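# Kolis plain mailing boxes, small size, bundle of 13

I ship pottery seconds and the odd teapot lid from a spare room, and I had been buying boxes one at a time from the post office counter, which adds up. A bundle of the Kolis plain brown boxes came in May from Brarkthorpe, an online packaging shop I had used once before for tape. I have now used 12 of them and am writing this with the last one left.

## What you get

The boxes come flat, held together with a paper band. There is no printing on the outside, so a label goes anywhere you like. The board is single wall. The listing calls the color "natural," and it is ordinary cardboard brown.

They are regular slotted boxes with four flaps on the top and four on the bottom. Nothing interlocks. You need tape, and the bundle doesn't include any.

## Putting them together

Each box takes me under a minute. The creases are scored well and I only had one flap fold off the line, on the third box, where the score looked shallow. I pushed it over the edge of a ruler and it went straight.

The corners come out square if you tape the bottom before you let go of the sides. My first one was left to sit untaped for a while and relaxed into a diamond, and I had to work it back.

The top flaps are stiff when new. They want to stand up or swing back in toward the opening, and for the first few boxes I was forever knocking one down onto my knuckles. Bend each flap all the way back against the outside wall once before packing.

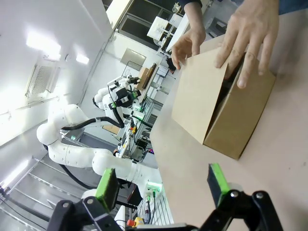 After that they stay more or less out of the way. I still end up with one hand on a flap and the other inside the box when I'm settling something heavy, but that has been true of every box this size I've used. The opening is wide enough for my whole hand plus a wrapped mug, with a little room to tuck paper down the sides.

## Strength

The heaviest thing I have sent was a pair of stoneware bowls, a little over the weight I'd normally put in single wall. Both bowls arrived whole and the buyer sent a nice note. The box, going by what she wrote, had one soft corner.

I also stacked six packed boxes in the hall closet for two weeks. The bottom one bowed slightly on the long sides. The tops stayed flat. I wouldn't go higher than six.

One box got damp on the porch and I didn't use it for shipping. It holds clothespins now.

## Compared with the others I've tried

Bastetti makes a similar box with thicker board. It costs almost twice as much per box and takes more force to fold, and the flaps spring back worse. For glass I would pay for it. For mugs and small bowls I haven't needed it.

The Krishnan boxes are cheaper if you can take a carton of 600. I can't, since I have one closet. A friend let me try a few of hers and the board felt thinner at the creases, with some fuzz along the cut edges that came off on dark wrapping paper. The Kolis edges are cleaner, though you do get a bit of brown dust in the bottom of a new box. I tip it out over the trash.

## Things I'd change

- A size printed somewhere small, on a bottom flap for example. Once the band is off there is no way to tell these from the next size up without a tape measure.
- A stronger band. Mine had split in transit and two boxes had bent corners, both usable.
- A bigger bundle. The next step up on the Brarkthorpe site is far more than I have room for.

## Would I buy them again

Yes, and I have another bundle in the cart. Four stars. The missing star is for the split band and the shallow score on the one flap. If you are mailing books, look at a flatter box, because you'll spend more on filler than you save.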